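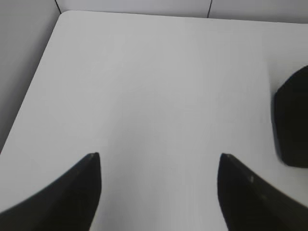 3. Materials and Methods

3.1 Study site and sample

The survey was carried out in the town of Drusholm, where a charge on single-use carrier bags has been in force at all food stores for several years. Households were drawn from the municipal address list by systematic sampling with a random start. Addresses used only for business were removed before the draw. The final sample contained 2952 households. One adult per household, the person who did most of the food shopping, was asked to take part.

Respondents kept a shopping diary in October. For every trip they recorded the store type, the means of travel, the number of bags carried home and the kind of each bag. Trips with no purchase were recorded but left out of the analysis. Diaries were returned by mail or filled in on a web form with the same wording and the same order of questions.

3.2 Bag classes

Carrier bags were sorted into 5 classes: thin plastic film, heavy plastic film, paper, nonwoven fabric and woven fabric. The last class covers cotton and canvas bags of any size (Figure 1). Backpacks, wheeled carts and boxes were coded as "other" and are reported separately, as their main use in many households is not shopping.
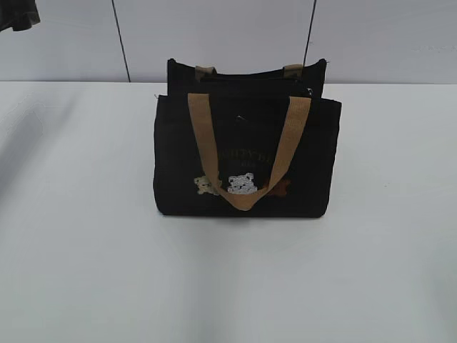

Figure 1. Small black canvas tote bag with tan strap tabs, class "woven fabric."

Respondents were given a printed card with short written definitions of the classes. In the pilot round the border between nonwoven and woven fabric caused the most coding errors. The wording on the card was changed as a result, and the term "cloth bag" was dropped from all survey material. Bag size was not used as a class limit. A small tote and a large one count equally in the trip data, although they differ in the amount of goods they can replace – this point is taken up in Section 5.

3.3 Reuse estimate

The number of uses per bag was estimated in a subsample of 300 households. Each household received numbered tags from the supplier Mugo and fixed one tag to every fabric bag it owned. The tag number was then entered in the diary on each trip. Bags acquired during the study period were tagged on the day they came into the home. Lost tags were replaced under a new number, and the two records were joined by hand where the diary allowed it.

Uses other than food shopping, such as carrying books or sports clothes, were noted in a free text field. They were counted as uses only in the extended model. The base model includes shopping trips alone and should be read as a lower bound on reuse.

3.4 Statistical treatment

Trip counts were modeled by negative binomial regression with household size, distance to the nearest store and car access as predictors. Diaries with fewer than 3 recorded trips were excluded. Missing values for distance were filled in from the address list. All models were fitted in the Jota package, and standard errors were clustered by postal district.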